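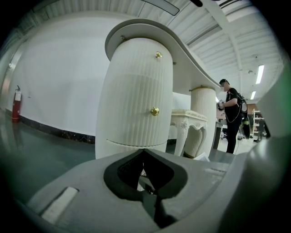
곡선 상판의 흰 화장대와 그 안쪽의 작은 스툴

트레스터 침실 가구 갤러리, 화장대 편

안녕하세요, 오랜만에 갤러리 글을 올립니다. 이번에는 가구 매장 트레스터 안쪽, 침실 가구가 모여 있는 자리에서 본 화장대 이야기를 해 보려고 해요. 사실 저는 침대를 보러 갔던 사람이고, 화장대는 살 계획도 놓을 자리도 없었습니다. 그런데 매장을 한 바퀴 돌고 나서도 자꾸 이쪽으로 발길이 돌아가더라고요. 결국 침대 매트리스는 두 번 눌러 보고 말았고, 화장대 앞에서만 오후를 거의 다 보냈답니다. (같이 간 비앙카 러커토시 씨에게는 아직도 미안한 마음이에요.)

사진은 한 장이지만 할 이야기가 많아서, 부분마다 몇 줄씩 적어 두었습니다. 화장대를 고르고 계신 분들이나, 저처럼 살 생각 없이 가구 구경하는 것을 좋아하시는 분들께 작은 읽을거리가 되면 좋겠습니다. 차 한 잔 옆에 두고 천천히 읽어 주세요!

물결 같은 상판

저는 원래 네모반듯한 책상을 좋아하던 사람이에요. 벽에 딱 붙고, 모서리에 물건을 놓기도 편하니까요. 그런데 이 크림빛 도는 흰 상판은 강낭콩처럼 안으로 들어갔다 나왔다 하면서 부드럽게 휘어 있고, 가장자리도 둥글게 도톰합니다. 낮은 데서 올려다보면 그 곡선이 한결 시원하게 보여요. 매장에서는 보통 서서 내려다보게 되는데, 가구를 보러 가시면 꼭 한 번 쪼그려 앉아 보시라고 권하고 싶어요. 무릎은 조금 아프지만 그만한 보람이 있답니다.

어릴 적 외할머니 댁에도 곡선으로 된 화장대가 있었습니다. 색도 훨씬 짙고 상판도 작았지만, 그 앞에 앉아 빗과 분첩을 만지작거리던 기억이 지금도 또렷해요. 외할머니는 모서리가 둥근 가구를 두고 "지나다니는 사람을 봐주는 가구"라고 하셨어요. 좁은 방에서 옆구리를 몇 번 찧어 보면 무슨 말씀인지 금방 알게 됩니다.

세로 골이 진 기둥

제 마음을 제일 먼저 붙잡은 곳은 바로 이 기둥들이에요. 가느다란 세로 골이 촘촘하게 들어간 둥근 기둥 두 개가 상판을 받치고 있는데, 한쪽은 넉넉하고 한쪽은 좀 더 날씬합니다. 똑같은 기둥을 나란히 세웠다면 조금 딱딱해 보였을 것 같아요. 이렇게 굵기가 다르니 한결 편안한 느낌이 나서 좋았습니다. 날씬한 쪽은 상판과 만나는 자리에 가는 금색 띠를 둘렀는데, 흰 원피스에 얇은 벨트 하나 맨 것 같지 않나요?

골이 진 가구를 써 보신 분들은 먼지 걱정부터 하실 거예요. 저도 집에 비슷한 협탁이 하나 있어서 그 마음을 잘 압니다. 물걸레로 쓱 닦으면 골 사이에 먼지가 뭉치더라고요. 저는 마른 붓으로 위에서 아래로 한 번 쓸어내린 다음, 부드러운 천으로 마무리합니다. 붓은 화방에서 파는 넓적한 것이면 충분해요. 라디오 틀어 놓고 하면 은근히 재미도 있습니다.

둥근 금색 손잡이

굵은 기둥에는 작고 동그란 금색 손잡이가 위쪽에 하나, 중간쯤에 또 하나 달려 있어요. 기둥이 그대로 서랍장을 겸하는 모양새입니다. 저는 손잡이가 작은 가구에 유난히 약한데요, 단추를 단정하게 채운 외투 같아서 자꾸 눈이 갑니다. 비앙카 씨는 손이 급한 아침에는 길쭉한 손잡이가 낫다고 하던데, 그 말도 맞아요. 다만 저는 아침에 느긋한 편이라 (지각을 자주 한다는 뜻입니다) 동그란 손잡이 쪽에 한 표를 던집니다.

화장대에 서랍이 있으면 상판 위를 비워 둘 수 있어서 좋아요. 매일 쓰는 로션과 빗은 손이 쉽게 가는 위 칸에, 드라이어나 여분의 화장솜은 아래 칸에 두는 식으로 나누면 금방 익숙해집니다. 저는 옌에서 나온 작은 천 바구니를 서랍 안에 넣어 칸막이처럼 쓰고 있어요.

하트가 들어간 스툴

그리고 이 스툴! 화장대 안쪽에 얌전히 들어가 있어서 처음에는 그냥 지나칠 뻔했어요. 앉는 자리는 크림색으로 덮여 있고, 모퉁이에는 소용돌이 모양 장식이, 그 아래로는 우아하게 휜 다리가 이어집니다. 앞판에는 하트 모양이 들어가 있고 테두리에 연한 금빛이 돌아요. 화장대가 차분한 언니라면 스툴은 잔뜩 꾸미고 나온 막내 같다고 할까요. 둘의 분위기가 꽤 다른데도 흰색과 금색이 이어져 있어서 사이좋게 어울립니다.

평소에 제 취향은 훨씬 밋밋한 편이라, 하트 장식을 보고 이렇게 설렐 줄은 몰랐어요. 가구 수선을 오래 해 온 퍼니 페케테 씨에게 나중에 이야기했더니, 스툴은 등받이 의자보다 자리를 덜 차지하니 작은 방에서는 장식이 조금 과해도 괜찮다고 하더군요. 대신 오래 앉아 있을 거라면 높이를 꼭 맞춰 보라고 당부했습니다. 앉았을 때 허벅지와 상판 아래 사이가 너무 빠듯하지 않은지, 발바닥이 바닥에 편히 닿는지 직접 확인하는 것이 제일이에요.

우리 집에 놓는다면

집에 돌아와서는 줄자를 들고 방을 이리저리 재 봤습니다. 창가 쪽 벽에 360센티미터가 나오는데, 이미 책장이 자리를 꽤 차지하고 있어서 고민이 깊어요. 종이를 곡선으로 오려 바닥에 깔아 보기도 했습니다. 이 방법은 정말 추천드려요. 네모난 가구는 숫자만 보고도 대충 그려지는데, 이런 모양은 바닥에 펼쳐 놓고 그 옆을 걸어 봐야 감이 오거든요. 며칠 그렇게 두었더니 고양이가 종이 위에서 낮잠을 자기 시작해서, 이제는 치우지도 못하고 있습니다.

조명은 히소브의 작은 갓등을 생각하고 있어요. 금색이 조금씩 들어간 가구에는 노르스름한 빛이 잘 어울리더라고요. 거울은 아직 정하지 못했습니다. 둥근 것이 좋을지, 위쪽만 아치로 된 것이 좋을지, 어젯밤에는 이렇다 했다가 오늘 아침에는 또 마음이 바뀌었어요. 곡선 상판과 함께 써 보신 거울이 있으면 댓글로 알려 주세요. 다음 갤러리에서는 클린드포트에서 본 낮은 서랍장들을 올릴 예정입니다.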